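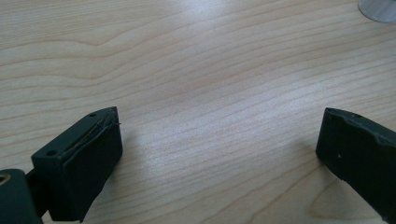 The table, finally with its face showing. Look at that grain!

January, a bit after nine at night

So I did it. I cleared the big table. I have been saying I would since before the holidays, and tonight I got home, ate a bowl of cereal standing up at the counter, and just started carrying things away before I could talk myself out of it.

I'd forgotten what it looks like. I mean, I knew it was wood, I paid for it (444 dollars at Ellden, and I complained the whole way home), but for months all I've seen is mail and the sewing stuff and that puzzle Asmaa lent me. It's so pale! And there's a swirl in the grain, a loose sort of oval, that I swear I have never noticed. I've eaten on top of that thing for two years. The rest of the lines run along pretty straight and then go wavy when they feel like it, and there's a little arc that bends around like a hill on a map. I stood there running my hand over it like a crazy person.

The shine is nice too, although with the light on it part of the wood goes nearly gray. I can't decide if that's the finish or just the bulb. I called Nesma and she said it's the bulb, then asked if I'd oiled it, and I said of course, and then I had to go look up whether you're supposed to oil it. I still don't know. There's a can of something from Bennani under the sink but the label is half gone, so I'm leaving it alone until I find out.

Where everything went: mail in the shoebox, fabric back in the hall closet (it does not fit, the door is sort of leaning on it), puzzle under the bed on its board. It's a 1048 piece one, which seems like a strange number to me, and Asmaa says she never finished it either. I found the warranty for the blender and a birthday card I never sent my aunt. Her birthday is in August. I might send it anyway!

Now I want people over. Nesma can bring the lentil thing and I'll make the flatbread, and I can roll out the dough right there on the end by the window with all that room. Asmaa wants to bring her cousin too, fine, I'll borrow a chair.

I'm writing this on the couch, by the way. I didn't want to put the notebook down on it yet. Need to buy flour tomorrow, and stamps.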